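Section 2. Before You Order: Planning the Space and the Budget

Read this section before signing the purchase order. Most people read it after, usually with the crate in the hallway.

2.1 Set a budget

1. Start with the base price of your Plullow kitchen unit.
2. Add $4000 for the arm mount, the charging dock and the first year of service. Sales will call these options. The arm will not stay on without the mount.
3. Set aside another $1000 for the kitchen itself: a sturdier table, a second outlet, a fridge whose door stays where you leave it.

Note: Spare gripper pads are sold in packs of 7. You will want one pack. You will be offered three.

2.2 Measure the work area

1. Open the refrigerator door all the way and measure from the cabinet to the door's outer edge. Write it down. Memory rounds in your favor.
2. Check that a clear lane 44 inches wide remains in front of the open door.
3. Measure the gap between the refrigerator and any table next to it. Enter it on the planning sheet, even if it looks too small to matter.
4. List the items the unit will fetch from the door shelves, with the height and cap size of each bottle.

CAUTION: Do not plan around a closed door. The unit has to open it at some point, and so do you.

CAUTION: Do not order the long-reach arm to make up for a poor floor plan. It costs more and hits more things.

2.3 Book the site visit

Send the planning sheet to Femke Bakker at the Pladham office. Sheets received by Thursday noon are reviewed the same week. Sheets marked "approx." are returned — politely, the first time.

Keep a copy for the installer.
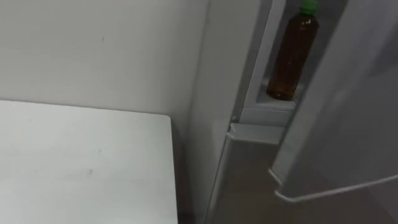
Figure 2-1. Refrigerator with door open, beside a worktable.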